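Flilholm Assisted Pickup Project: Progress Report to Gwynne

Project reports | Robotics
2 min read
Print | E-mail
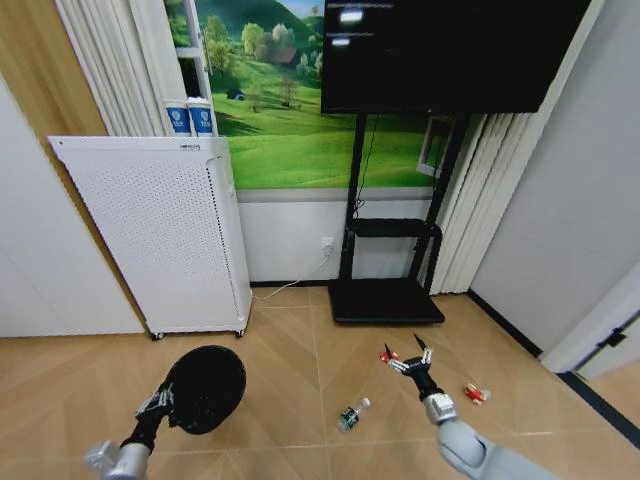 Floor pickup task in the test room, left gripper holding the black item, bottle still on the floor.

Mon 16 June

We have a fault to report this period, and I'm happy to say we learned a lot from it! The left gripper let go of an object without being told to. It happened 3 times in 200 pickup runs, each time with something large and smooth in the fingers. Two drops were from just above the floor. The other came at waist height while Damián Xolalpa was standing close by, and it landed near his foot. He wasn't hurt, but we logged it as a safety incident and stopped all two-arm runs that afternoon.

Damián found the cause in the logs. When the right arm starts a fast move, the left wrist controller (the Ovik board) sees a short dip in voltage and restarts. On restart it goes to its default state, and the default was "open." We had never changed that setting. It was our mistake, and I should have caught it in the August bench review.

Changes made so far:

- Default state on restart is now "hold" on both grippers.
- The right arm's top speed is lowered whenever the left is carrying something.
- People stay behind the floor line while the arms have power, with no exceptions for quick resets.

Plostell is building us a separate power feed for each wrist. They quoted 4 weeks, and the cost fits inside the current hardware line, so we aren't asking for extra money.

Small items like bottles have gone really well all along, and the team is excited to get back to full speed. We've restarted at low speed with no drops yet, but we haven't repeated the full 200 runs, so please don't read that as fixed. The repeat test starts once the new feeds are in, and the incident log is available to Gwynne staff on request.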